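4.2 Surface, tableware and fruit

The layout trials used a table covered with a green gridded cutting mat. The printed lines give a common reference for placement and allow the position of an item to be read without a ruler. The items in the grape layout were a white plate and a single bunch of grapes. 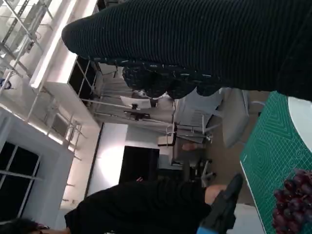
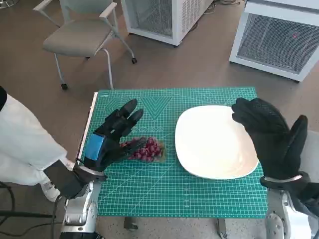
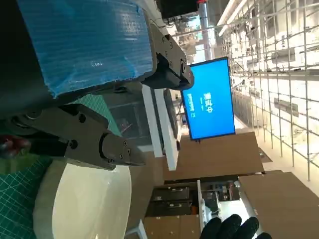

Figure 5. Green gridded mat with white tableware in place. The grapes are visible in the first and second panels.

Grellholm, January

The mat was chosen over plain cloth for two reasons. Cloth shifts when a plate is dragged across it, and the resulting folds change the height of the plate rim. Cloth also has no fixed marks, so a layout must be measured again after each clearing. The cutting mat lies flat under its own weight and can be wiped down between layouts. Its drawback is the printing itself. Besides the grid, the mat in Figure 5 carries large darker green chevrons and some lettering, and these compete with the items for attention when a layout is judged by eye. Observers were therefore told to use the grid lines only and to disregard the angled shapes.

Placement was recorded at the point where an item touches the mat. For the plate this is the foot, which has to be inferred from the rim when the plate is viewed from above. From a low angle the rim can also make a shallow plate look deeper than it is, as in the third panel. For this reason the records use the single term "dish" for the white item wherever the depth could not be judged.

The grapes posed a different problem. A bunch has no edge in the sense that a plate does, and its outline depends on how the berries settle. In the second panel the fruit lies beside the empty plate, in what appears to be a clear plastic wrapping. Wrapping keeps detached berries with the bunch, but it extends past the fruit and reflects light around the margin. Shona Haldane proposed that the bunch be located by the center of its densest part, ignoring both stray berries and film. This rule was adopted for all grape layouts. It is less exact than a rim measurement, and results for the two kinds of item are reported separately in the sections that follow.

The color of the fruit was helpful. Dark red grapes contrast strongly with both the green mat and the white plate, so the boundary between fruit and background was seldom in dispute. Green grapes were tried under the Royer layout and then dropped, as observers disagreed on where the bunch ended.

A layout was considered complete when the plate and the fruit rested wholly on the mat. Cases in which any part extended past the printed border were entered as incomplete, even if the item was stable. The same criterion was applied to the Lono and Cirneck layouts, which use other tableware and are treated in Section 5.

Correspondence: Shona Haldane, Grellholm | All rights reserved | Back to top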